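Kirnix Bench Strip Kit
Memory and card removal for end-of-life desktops

Overview | What's in the kit | Fixture plates | Servicing | Questions before you order

Somewhere in your building there is a cupboard full of old desktop towers. You have been meaning to deal with it since March, and so has the person who had your job before you. The Bench Strip Kit is for that cupboard.

It takes the useful parts out of a PC and puts them somewhere you can find them again. It does this steadily and without a radio on. It will not chat to you about its weekend. Some customers miss that more than they expected.

What it does

You open the side panel, lay the tower on the bench and pick the case type on the screen. The arm goes in from above, works through the jobs you have ticked and puts small parts into the holders on the fixture plate. Memory is the job most people buy it for. Expansion cards are the one they brag about. Drives on clip-in trays are supported on most of the big office ranges, and we keep the list up to date on the order form.

It does not undo the side panel for you. We tried. The number of ways people have found to close a metal box is remarkable, and at least one of them involves glue.
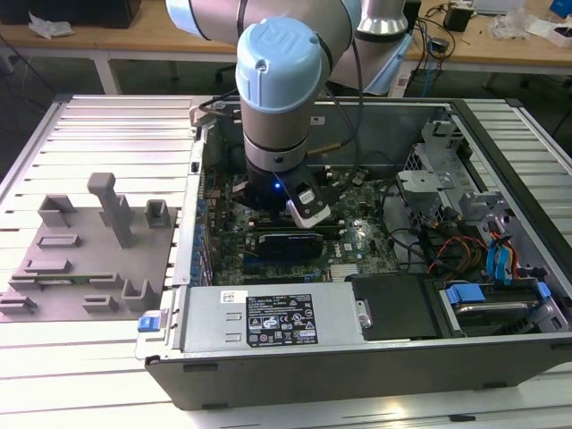 Festside Reuse wrote to say that they had the kit going on mixed office towers by the end of the first week, that it was slower than their quickest person and faster than everyone else, and that they would like the software to stop asking whether they were sure.

We have had that last request before. From version 431 you can turn the question off. You will be asked whether you are sure.

What's in the kit

Arm, base and controller
Gripper with two sets of finger plates
Wrist camera and fixed bench camera
Slotted bench top, supplied flat
One fixture plate, your choice of layout
Laline planning software, first year included
Cables, rather more than you would like
Printed manual (yes, paper - you will be standing at a bench with dirty hands)

The computer that runs Laline is not included. Given what you are buying this for, we assumed you could lay your hands on one.

Fixture plates

Plates are 3D printed and cheap enough to get wrong. Memory goes into low slotted blocks, anything bulkier into the square holders. If your parts don't suit our layouts, send us a sketch and we'll print one. Sketches on the backs of delivery notes are fine and make up most of what we get.

Our plate library stands at 176 layouts. A fair few of those differ by one block, moved slightly to the left, at the insistence of a customer who was quite right.

Working in tight spaces

Memory slots are not the hard part. The hard part is everything the maker put next to them: brackets, capacitors, and wires routed by someone in a hurry. Laline plans its way in using both cameras and picks an approach angle for the wrist. If it can't find a safe one it stops, lights the screen up amber and waits for a human. New owners find this annoying. Owners who have snapped a latch by hand find it rather soothing.

You can teach it a new board by moving the arm through the job yourself. Allow an afternoon for your first and a cup of tea for your tenth.
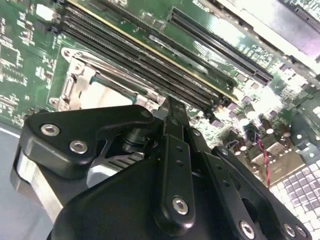
Wrist camera view: gripper fingers and memory slots.

Servicing

Finger plates are held on with ordinary hex screws and can be swapped without taking the arm down. We suggest checking them every 200 hours and changing them at 700, or straight after somebody uses the gripper to open a parcel.

Repairs go through Pascu, our service partner, who will send a loan gripper while yours is away. The loan gripper is nicer than yours. Please send it back.

Questions before you order

Does it do laptops?
No. Laptops are mostly adhesive and regret.

How much room does it need?
A bench against a wall and space to walk round three sides. The demo bench is open to visitors by appointment if you'd like to bring a tape measure.

Can it put parts back in?
Memory, yes, on boards it has been taught. Cards, sometimes. We're working on sometimes.

Is it loud?
Roughly as loud as a desk fan, until it drops something.

Delivery and price

Prices are on request - the bench size changes the sum quite a bit and we got tired of explaining the asterisk. Orders ship flat on one pallet. Please check that it fits through your door before it arrives.

Page last updated Tuesday, September 2, 2025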